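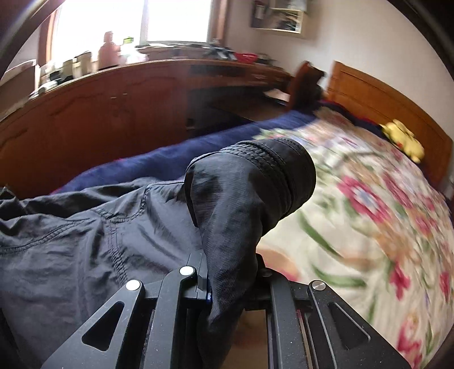

Progress report to the Saliba Fund
Sirnamer Clothing Mending and Laundry Project
Submitted by Zübeyde Demirtaş, project coordinator
January 23, 2025

1. Period covered

This report covers the second half of the grant. The first half was covered in our earlier report and its figures are not repeated, except where a total for the whole grant is asked for on your form.

2. What the grant pays for

The grant pays for washing, sorting, mending and returning clothes for people who cannot manage this at home, mostly older people and people coming out of the hospital. It also pays for home visits, where a worker goes through a person's clothes with them in the bedroom, decides what needs repair, and folds and puts away the rest.

3. Work done

We handled 2,464 garments in the period. Of these, 438 needed a repair before they went back. The rest were washed, checked, folded and returned.

We made 180 home visits. Most visits are to people we already know. A first visit takes longer, because the drawers and closets have to be gone through once before any routine can start.

Pants are the largest group in the repair pile, followed by nightgowns and cardigans. Among the pants, the lightweight nylon kind with elastic at the ankle give us the most work. Many of the people we visit wear them every day because they are easy to pull on and dry overnight. The elastic goes slack or the stitching lets go in one row, and the cuff then drops over the heel. We treat this as a fall risk and repair it ahead of other jobs.

4. Change in how cuffs are repaired

At the start of the grant we opened the cuff, pulled out the old elastic and threaded in new. This works on a cuff with a plain casing. It does not work well where the elastic has been sewn straight to the fabric in several parallel rows, as the rows have to be unpicked one at a time and thin nylon shows every needle hole.

We now cut the old cuff off just above the top row and sew on a ready-made knit cuff. The leg ends up slightly shorter. We ask the owner first, and two people have said no and kept the old cuffs. Ready-made cuffs come from Trasarari in black, navy and gray. We would like brown as well but they do not stock it.

5. Folding and sorting on home visits

Folding is done on the bed in nearly every home, since few bedrooms have a table. Workers now follow the same order everywhere:

Make the bed first and smooth the quilt.
Lay pants flat, one leg over the other, with the cuffs together.
Check both cuffs and the waistband by stretching them between the hands.
Put anything that fails in the mending bag with a name tag.
Fold the rest in thirds and put it away before leaving.

Dark nylon is slippery and does not hold a fold in a stack. We roll it and stand the rolls on end in the drawer. Several people have told us they can find things more easily this way.

6. Staff and equipment

We have 16 workers on the project, all part time. One left in the fall and the hours were shared among the others. The Ostus sewing machine bought in the first half is in daily use. Its presser foot was replaced once at our own cost. The older machine is kept for heavy fabric only.

7. Problems

Name tags came off in the wash more often than they should have. We lost track of some garments for several days, and three could not be matched to an owner and were replaced. We have changed from iron-on tags to sewn ones. It adds time to each first visit.

Returns ran late over the holidays. People were phoned, but not all of them in time.

8. Spending

Spending is within the budget. Thread, elastic and cuffs cost more than planned and travel cost less. We ask for your approval to move the unspent travel money to supplies. The itemized sheet is attached separately.

9. Next steps

We will keep the present number of visits until April. Before then we plan to train four more workers on the cuff repair, so that it can be done on any working day, and to write out the tagging steps on one page for new workers. The final report will include replies from the people we visit, collected on a short form that is now being printed.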